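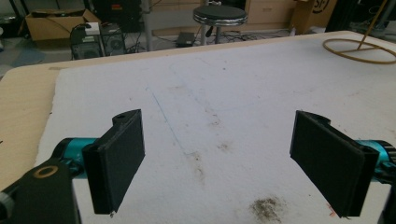
Collections and Registration, Nirdale Museum

15 May 2021

Location codes, second attempt

The last post on location control ended with the old codes still in use and a promise to report back. The new scheme has now been applied to both stores and to the permanent galleries. The outreach boxes are still outstanding and are dealt with at the end.

The old scheme grew by accretion. A code such as "BS shelf L of door" was meaningful to the person who wrote it, provided the door stayed where it was. The door was moved when the back store was re-lined. For a long while afterwards the catalogue held records written from both sides of that event, with no field to say which was which. Some records had no location at all, only a note reading "with the others".

The replacement is hierarchical and fixed-width. Building, room, unit, shelf, position. Each element has two characters, zero-padded, separated by a full stop. Fixed width matters more than it sounds. Stesach, the database we use, sorts location as text, and without the padding shelf 12 files ahead of shelf 2. Anyone printing a pick list in that order walks the same aisle twice. I raised a ticket asking for natural sorting and was told it was on the roadmap, so padding it is.

Three decisions took up most of the time.

First, whether a shelf is numbered from the top or the floor. We number from the floor. Shelves get added at the top of a unit when someone finds spare uprights, and a floor-first count leaves the existing numbers alone. Noel Evangelista argued for top-first on the grounds that people read labels from eye level down. He is correct about the reading. The labels are now at eye level and list the floor-first numbers in descending order, which both of us can live with.

Second, whether a box is a location or an object. In Stesach it can be either. If a box is a location, moving it means changing the parent of one location record and everything inside follows. If a box is an object, each item has to be edited. We had been doing both, depending on who was entering. Boxes are now locations without exception, and carry their own running number that has nothing to do with the shelf. The shelf code is where the box lives; the box number is printed on two adjacent sides and never changes.

Third, what to do with temporary locations. The old catalogue had a free-text field for these, and it was full of things like "on trolley" dating back years. There is now a controlled list: examination table, photography, conservation, quarantine, loan out, display change. Every temporary entry takes an expected return date, and anything past its date appears in red on a report I run at the start of each month. The first run was long. The second was a good deal shorter, mainly through objects having been back on their shelves the whole time.

On method. We worked unit by unit with a printed list and a pencil, then keyed the results at the end of the session. I had planned to key directly into a tablet at the shelf. The wireless does not reach past unit 5 in the back store, and Stesach does not tolerate a dropped connection; it holds the record open and locks everyone else out until the session times out. Pencil and paper turned out quicker even with the double handling. One person reads, one writes, and they swap at the end of each unit. The reader says the full accession number aloud including the prefix. Skipping the prefix is how we came to have two ceramic insulators filed as christening gowns.
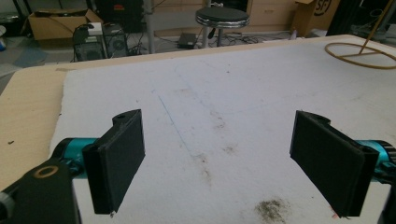
White sheet on the table, with blue pen line.

The Lumanlan material was the slowest part. It came in as a single bequest, was accessioned as a single lot, and was then distributed across the stores by size. The lot number has no item suffixes. For location purposes we could have recorded the lot as being in many places at once, and Stesach will allow this, but a later search then returns every location for every item, which is no help when you want one particular tin. Mark Anthony Evangelista assigned suffixes as he went, in the order found, with no attempt at a logical sequence. I had some reservations about that. Sorting the lot into sensible groups first would have meant getting all of it out at once, and we do not have the bench space. The suffix only has to be unique. Order can be supplied by the classification field.

Marking the suffixes onto the objects is a separate job. Textiles get a stitched tape, paper gets soft pencil on the reverse, and most other things get the usual barrier layer, ink and top coat. Small metal items get a tie-on tag for now. None of this is novel and the standard guides cover it properly.

A few figures of merit, for those who asked. I am not going to publish an accuracy rate. The before and after samples were drawn differently and the comparison would flatter us. What I can say is that a retrieval request from the galleries used to involve me, and now generally doesn't.

Faults found so far in the new scheme:

The plan chests have drawers, and drawers are numbered by the manufacturer from the top. We number shelves from the floor. I have left the drawers as manufactured, with a D in front of the number, which breaks the two-character rule. The field was widened to 3 for that element only. It still sorts correctly provided nobody types a shelf without its leading S, and a validation rule now rejects that.

Outsize objects on the floor have no shelf. They get S00. This was Noel's suggestion.

Wall-hung objects in the galleries get a bay number and no position. If a bay is rehung, the whole bay is re-inventoried.

The outreach boxes remain on the old codes. They circulate between us and the Nundidmont branch, and Nundidmont runs its own list in a spreadsheet whose location column is colour-coded. Colour does not survive export. I have asked for the meaning of the colours in writing and have received a key for all but the orange. Conversion is set down for September, when the boxes are back here for checking in any case.

The label template and the validation rules are available to other small museums on request. The template assumes a 12-point face and a matt stock; gloss is hard to read under the store lights. If you use Stesach, export your location table before you change anything, and check that the export opens.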